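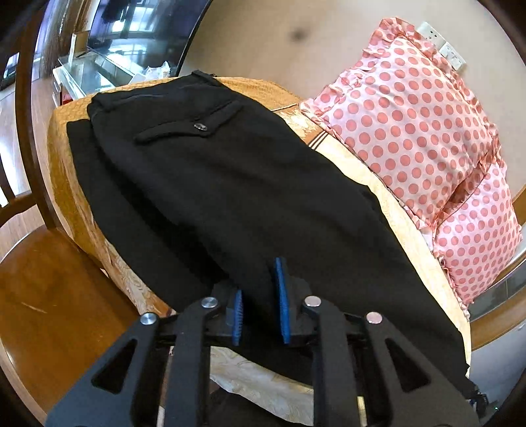
Black trousers with a buttoned rear pocket, folded lengthwise on a patterned bedspread.

PLERNECK QUESTIONS "WASH LESS" LABELS AND CALLS FOR PLAIN FACTS ON CLOTHES CARE

05/10/2026

Clothing labels that promise to save water, energy and money are often too vague to be of any use to the people who buy the clothes, according to a review published today by the consumer group Plerneck.

The review, Words on a Label, looked at the care advice and sales claims attached to 14 ranges of everyday trousers, shirts and bedding sold by post and online. Plerneck asked each seller the same thing: what does this claim mean, and how do you know? Only six sent back an answer that dealt with the question. The others sent sales leaflets, pointed to their own websites or did not reply.

Phrases such as "stays fresher for longer", "easy on the planet" and "needs less washing" turned up again and again. Longer than what? Less than which garment? In most cases the label did not say and neither did the seller.

Plerneck does not dispute that many of us wash some clothes more often than we need to. A pair of work trousers worn for an afternoon at a desk can usually be brushed down, folded and worn again. That was sound household advice long before anyone printed it on a swing ticket and put the price up. What the group doubts is that a special finish, a special thread or a special name makes much difference, and it would like to see the tests before being told that it does.

The review is especially doubtful about claims that carry a number. One seller stated that its trousers were "good for 1000 wears". When asked, it explained that the figure came from a rubbing test on a flat piece of cloth. Flat cloth has no seat, no knees, no pockets and no hem. Anyone who has worn through a pair of trousers will know where they tend to go first, and Plerneck can see no fair way of turning a rub count into a promise about wears.

A spokesperson for Plerneck said: "We keep being told that shoppers want to do the right thing, and then they are handed a slogan. If a firm has good evidence, it should be easy to show it. We asked politely, we gave them plenty of time, and most of what came back was advertising. We would be glad to be proved wrong."

Bedding fared little better. Several sellers advised airing bedspreads and pillow covers between washes, which is sensible enough, but few said how often a printed or frilled cover could be washed before the colour began to fade or the trim lost its shape. Two products had care instructions on the packet that did not match the ones sewn into the seam.
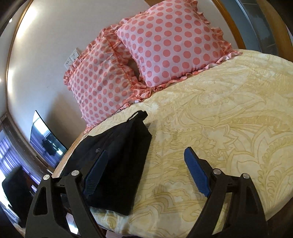
Dotted pillows with ruffled trim and a floral and paisley bedspread.

Plerneck also takes issue with the use of history as proof. One range was sold with the line "cared for the same way since 1774". The seller could not say what had been done in 1774, or by whom — and washing at home has changed a good deal in the meantime.

Two firms, Engström and Plesell, are credited in the review with giving full replies. Engström supplied its wash test results and agreed that they covered shrinkage only. Plesell said it would drop the word "self-cleaning" from its shirt packets at the next print run. Plerneck welcomes both replies but notes that the Plesell packets were still on sale with the old wording when the review was completed in May. It will check again.

The group is asking sellers to do the following:

Say what a claim is being compared with.
State which test was used and what it did not cover.
Make the packet and the sewn-in label agree.
Give repair advice, including the size and type of any spare button.

A voluntary labelling scheme run by the trade body Irno already covers part of this ground. Plerneck has read the scheme rules and is not convinced. Members mark their own work, there is no penalty for getting it wrong, and the list of members has not been updated on the Irno website for about a year. The group has written to Irno to ask how many complaints have been upheld and will publish the reply if one arrives.

Words on a Label is free to read on the Plerneck website. Printed copies can be ordered by post.

ENDS

Notes to editors

Plerneck is an independent consumer group. It takes no money from clothing makers or sellers.

The review looked at written claims and the evidence offered for them. Plerneck did not carry out its own wash or wear tests and makes no claim about how well any product performs.

Interview requests should be sent to the Plerneck press office.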